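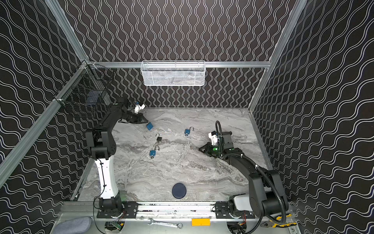 When can I come and see the robots?
The open day is on 2023-10-14 at our workshop in Brirno, and you can turn up whenever suits you once the doors are open.

I'm Ayten Aksoy, I look after visits at Jakunano, and I've been pestering my colleagues for months to let people in to see what we do all day. They've finally said yes! There's room for 84 visitors over the day, in small groups, and each group gets 30 minutes at the bench with somebody who knows the kit properly (so not me).

The main demonstration is Ula, our two-armed setup, and this time it's all about padlocks. We picked them because everybody has fought with one in the cold at some point, and because they're a pain for a robot: a smooth body, a curved shackle that swings about, and never lying quite the way you want. Cengiz Yaman will be running the arms and Hortensia Giraldo will be talking you through it. Do interrupt her, she likes it.

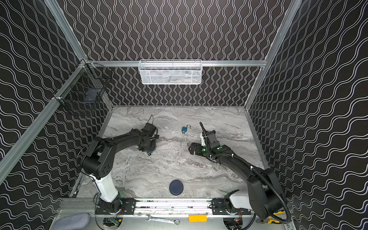

Jakunano Open Workshop News, Issue 6, page 2

We gave a first go of the demonstration to a group from Kocabaş back in February, and I sat in at the back with my tea. What got me was how much there is to decide before a gripper closes on anything. Which arm goes? Does it come in from the side or point down? Where do you take hold of a padlock when the shackle's open? Kaan Dursun, who came with the Kocabaş lot, had so many questions that we ran well into lunch, and I think Cengiz would happily have carried on until teatime.

"I'd rather show people the real bench than a slide about it," says Velimir Tomić, our head of workshop. "If an arm misses, they'll see it miss, and then we can talk about why."

Entry is free but please book, as the groups fill up. Children are very welcome with an adult. Big bags go in the cloakroom, and the workshop is all on the ground floor, with step-free access from the car park.

To book a place, or to arrange a press visit, ring the Jakunano front desk and ask for Ayten. If I'm away from my desk, leave a message and I'll ring you back.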